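The Sock Problem

I have lost socks to washing machines my whole life, so I figured I'd get along fine with the software team at Vurngate. They lose them too, only their losses come with a log file.

The project is called Imrie, and it's the code that tells a humanoid robot how to deal with laundry. I went to see it in October, expecting to write about motors and fingers. I barely asked about either! What hooked me was the planner, the bit that decides what to do next when the last thing didn't go as hoped, and the way it squabbles (my word, not theirs) with the part that does the seeing.

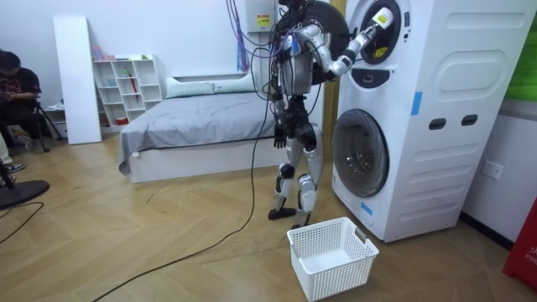
So why is a washing machine so hard for a robot to see into? Mostly it's the drum: a shiny curved hole throws off depth readings, and a reaching arm gets in the way of the view just when the software wants it most.

That second part took me a while to get. I'd assumed the robot watched its hand the whole way in, like I do. Imrie takes its best look before the arm goes up, builds a rough shape of whatever cloth it can find, and picks a spot to grab. After that it leans on memory and on what the finger joints report back. New camera views still come in, but anything hidden behind the arm gets marked "stale" and the planner trusts it a little less with every tick.

Cloth is its own headache. A mug stays a mug. A shirt is a different shape each time you let go of it, so the team gave up on naming garments early and went with color and folds. Yellow is easy. Dark fabric bunched up in a dark hole is where the map starts to get holes of its own, and the planner will go for the bright thing first if you let it.

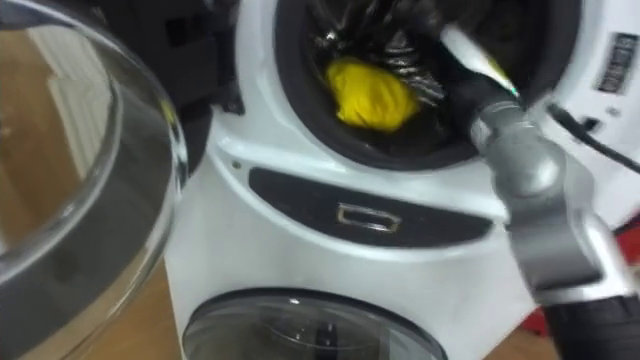
What Happens After the Grab

Getting hold of something is only half of it. The software needs to know that it has hold of something, and of how much. There are 3 checks in the current version: the fingers stopped closing early, the cloth color shows up near the hand, and the patch of drum where it used to be looks different now. Two out of three and the plan moves on. One out of three and it goes back for another look.

I asked what happens at zero and got a long groan from the whole desk. An older build would carry nothing across the room with total confidence, and set it down very gently.

The version I saw was number 32, and the change log reads like a diary. "Stopped treating sleeve as second shirt." "Reverted the sleeve thing." My favorite just says "gasket is not a sock."

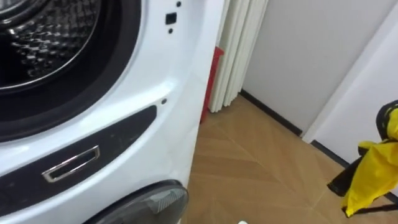

The Replay Tool

If I could steal one thing from these people it would be Morketti, their replay viewer. You drag a slider and see what the robot's camera saw, with the planner's guesses drawn on top in thin lines. Drag it back 11 frames from a bad decision and the wrong guess is usually sitting right there. I played with it until I was politely asked for the chair back.
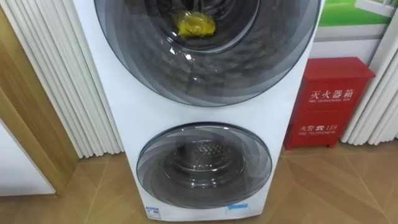

Jeanie Gillies told me the viewer had changed her mind about where the bugs live. She used to blame the grasping code for nearly everything, she said, and these days she opens the replay first and finds the planner acting on a view that had gone stale long before the hand closed.

The next job is getting Imrie to plan for a door it hasn't met before. Hosside, the shared test library they all pull from, has 40 door models in it, and the one on my own machine at home isn't on the list. I checked.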